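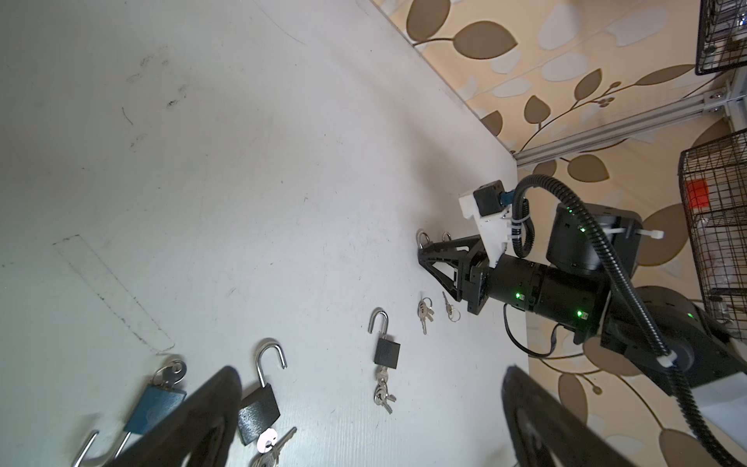

My project was meant to sort out the padlock problem at the Marden allotment sheds, and I picked it mostly because I'd been locked out of ours twice in June. There are 28 sheds on the site, and over the years the locks and keys have drifted apart, so people end up with a drawer full of metal and no idea what opens what. I started by spreading a first batch out on a white table, which I'd really recommend - a black padlock with its shackle swung open is easy to spot against white, and so is the one blue lock with its key still in the top. The loose keys were the real headache!

## What I did

I borrowed 18 padlocks from the sheds and tried every spare key in every one (yes, it took as long as it sounds). When a key turned, I wrote the shed number on a paper tag and tied it on. When it didn't, it went in a jam jar and I moved on to the next.

I also compared two ways of storing the matched sets:

- **Hook board** - quick to read, but keys got knocked off whenever the door slammed.
- **Puvico drawer tray** - slower to look through, but everything stayed where I'd put it.

## What I found

By the end I had 5 locks with no key at all, which was more than I'd expected. A few others were so stiff that I'd given up on them too early, and a drop of oil got them going. I had to go back and try the whole jam jar again for those, and I was a bit cross with myself.

The tray won in the end. It took me up to 2 minutes to find a given key in it, and I think that would come down if the compartments were in shed order. Mine were in the order I happened to test things in, which made sense to me and to no other human being.

## What I'd change

I'd oil everything first. I'd also use plastic tags, as the paper ones went soft after a week in my coat pocket and I had to redo several. And I'd like to test combination locks next, if I can talk the site into trying a couple over the winter.

December 13, 2021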